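Home > Food & Baking > Bread and Dough > Steamed buns: yeast or baking powder?

dampflid
I've been making plain steamed buns every Sunday since we moved to Omolton and I still can't settle on a dough. My mum's recipe is flour, yeast, a bit of sugar, warm milk and that's your lot. My neighbour swears you need a teaspoon of baking powder kneaded in after the first rise or they go wrinkly the second you lift the lid. I tried it and they were whiter, yes, but I could taste it. Sort of soapy at the back of the tongue? My kids ate them anyway, they'd eat the tea towel if I put jam on it.

So what does everyone else do? I'm using an electric steamer with a metal basket, glass lid, nothing fancy. 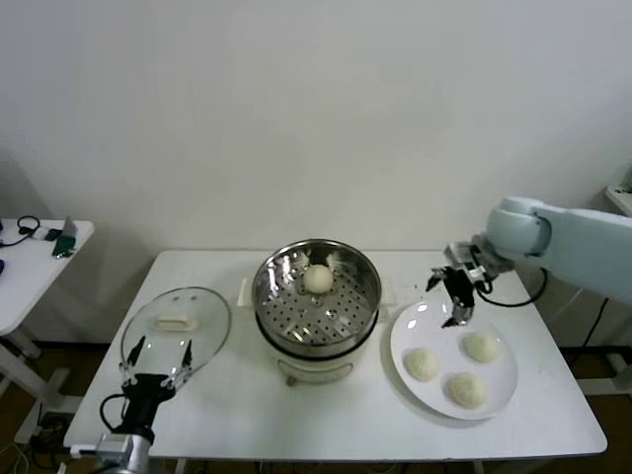 Flour is just supermarket plain, by the way. I did buy the proper low protein stuff once from the shop on Derkby Road but it's twice the price and it's a bus ride.

crumbandcoke
Baking powder, always. If you can taste it you've used too much or it isn't mixed in. Sift it over the dough, knead it for ages, then knead it a bit more.

Plulska_Pete
Disagree with crumb. Yeast is plenty if you don't overprove. Most people leave the shaped buns far too long because bread books have taught them to wait for "doubled". I give mine 20 minutes in a cool kitchen and in they go. In July I hardly wait at all.

crumbandcoke
20 minutes in a cool kitchen would give me golf balls, Pete.

Plulska_Pete
Then your yeast's dead, mate.

hettie_r
Play nicely. I think you're both talking about different things — baking powder is for lift and colour, the wrinkling is mostly about steam and proving. I turn the heat off and leave the lid shut for a few minutes before I open it. Then I tilt it away so the drips don't land on the tops. Mine still wrinkle some days and I've stopped minding!

dampflid
Thanks all. OK, so I had another go with Pete's short prove and hettie's wait with the lid, no baking powder. 100 g of flour to 55 of milk, which made a stiffer dough than I'm used to, and my wrists are complaining. I'd say much better texture, nice and close, and no soapiness. Not as fluffy as the shop ones though.

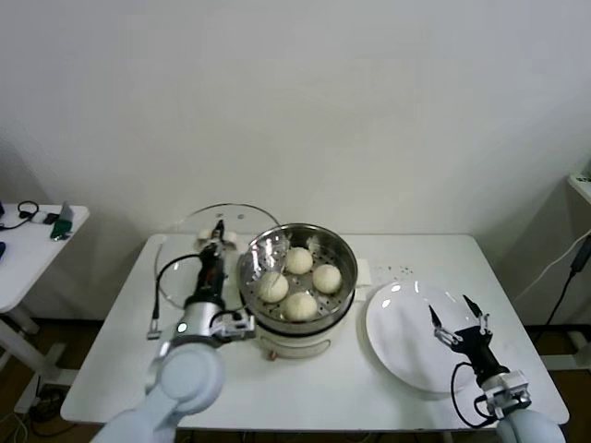 I've got a bag of frozen ones from last month to use up too, so does anybody steam from frozen or do you thaw first? My sister thaws hers overnight in the fridge and I find they go gummy underneath.

Toivo Mäkelä
Straight from frozen, lid on, a few minutes longer than usual. Never had a gummy one. The gummy bottoms are from water sitting under them in the fridge, I'd bet on it. Put a square of baking paper under each.

On the flour question, the Räsänen cake flour is good for this if you can find it. Some 90 pence more than plain where I am, and I only use half and half.

crumbandcoke
Half and half with cake flour AND baking powder. Try it before you knock it.

hettie_r
He's not going to let it go, is he.

Plulska_Pete
Cabbage leaf works as well instead of the paper. Doesn't stick and you can eat it after.

dampflid
Ooh, cabbage, I've got half a one going limp in the drawer. Right, next batch is half cake flour, no powder (sorry crumb), and I'll split the batch for a long and a short prove so we can argue properly. Does it matter if the milk's semi-skimmed?

Toivo Mäkelä
No, semi-skimmed is fine. I use water half the time.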